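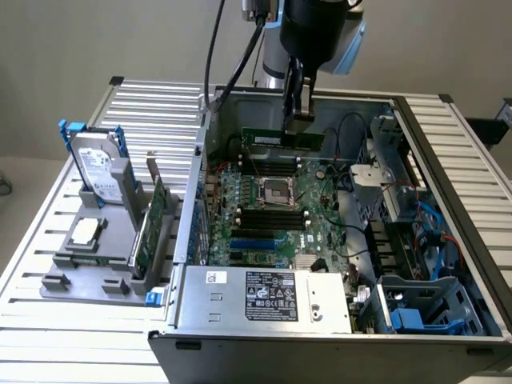
Memory module in the gripper, over the upper bank of slots.

August, 7:40 a.m. Propagation notebook, African violets (leaf cuttings), continued from the page with the coffee on it.

Went through the trays before anybody could ask me how the trays were doing. Mixed. The leaves set in plain perlite are still green and still standing, and when I tugged on a few they tugged back. The leaves in the Barajas mix are a different story. Bottom of the stem gone brown and soft on most of the back row, with that smell. I had high hopes for the Barajas because the bag was so confident.

To be fair to the bag, I think I packed it too hard. Pallavi watched me fill the cells last month and asked if I was laying a patio. At the time I took this as a compliment.

Setup as it stands, for anyone picking this up while I'm away:

11 trays on the Pollard bench, lids on, vents half open.
Trays 1 to 4, plain perlite.
Trays 5 to 8, Barajas mix straight from the bag.
Trays 9 to 11, Barajas cut half and half with perlite.
Stems trimmed short at an angle, leaf tips left on.
Mother plants are all from lot 2746, the pink one with the ruffled edge that Ailsa calls "the bridesmaid."

I cut the tips off a handful of leaves in tray 3 as well. The old growers' handbook on the shelf (1991, spine held on with packing tape) says that topping the leaf stops it from growing bigger and makes it put its effort into plantlets. Lachlan says it makes no difference except to the leaf's feelings. We will see. The topped ones have a toothpick next to them. If you need a toothpick, please go and find another one.

Water. Each tray got 880 ml at the start, poured into the bottom and left to soak up, and nothing since. That was plenty for the perlite. For the straight Barajas it was a swamp. The half and half trays are somewhere in between: a bit heavy when you lift a corner, no smell yet. I pulled the lids off 5 to 8 for the morning to let them breathe and threw out the mushy ones. Anything with firm stem left above the rot got recut back to clean green tissue and restuck in perlite, which means trays 5 to 8 are no longer a proper comparison of anything. Evander has already pointed this out. I would rather have live violets than a tidy table, and I have put that in writing now so he can quote it.
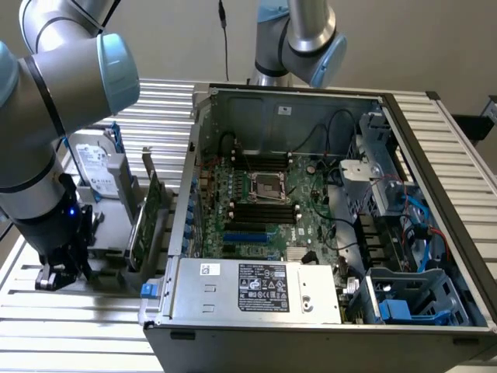
Lights next. The Tenik tubes are on the timer, twelve hours, and somebody has raised the left one by two links of chain. I don't object to this but I'd like to know who and when. The leaves under the left tube are a nicer color than the ones under the right, where the edges are curling down and going pale. Too much light would be my guess, or too close, which comes to the same thing for a violet leaf. I raised the right one to match. If the mystery person was running their own test, my apologies, you should have used a toothpick.

Lewis stopped in and asked why we don't just root them in a glass of water like his mother did. I gave him the long answer about water roots being brittle and the shock of moving them to soil afterward. Then I went and looked at the one he has going in a jam jar on the windowsill, and it has better roots than anything in tray 6. Not writing down any more about the jam jar.

Feeding. None yet. There is a bottle of Clelitz open by the sink and I know people like to be generous with it. Please don't. A leaf with no roots can't do anything with fertilizer apart from sit in it. Once the plantlets show above the surface they can have a weak dose, a quarter of what the label says, and only in the bottom of the tray. Keep it off the leaves. Cold water on the leaves marks them too, so let the can stand until it's the same temperature as the room.

When to split them. This came up again at lunch, so here is where we left it. Wait until the babies are a third the size of the parent leaf, or until each one has a few leaves of its own that you can get hold of without swearing. Tip the whole clump out, work the crowns apart with fingers, and pot each one in something small. Small! We lost a lot of the spring batch to pots that could have held a rosebush. Ailsa wants them to go straight into the final pots to save handling. I said no, she said fine, and I noticed she has already put the final pots out on the shelf.

The parent leaf can be used again if it is still firm. Trim the stem and stick it back in. I have one on its third round. It looks terrible and keeps producing, and I am fond of it.

Later, 3:15 p.m. Lids back on 5 to 8. Surface of the mix is drier and a lighter brown, smell mostly gone or I have stopped noticing it. Found two fungus gnats in tray 7, which will be the start of something. Yellow sticky cards up at each end of the bench. Lachlan walked into one with his sleeve within the hour.

Still to do:

Ask Pallavi to fill the next set of cells, since she has views.
Sift the dust out of the new perlite, outside, with a mask on.
Label the recut leaves in the old Barajas trays before I forget which are which. (I have forgotten two.)
Check the toothpick leaves against the rest of tray 3 when plantlets show.
Lower the vents if the weather cools off.
Find out about the chain.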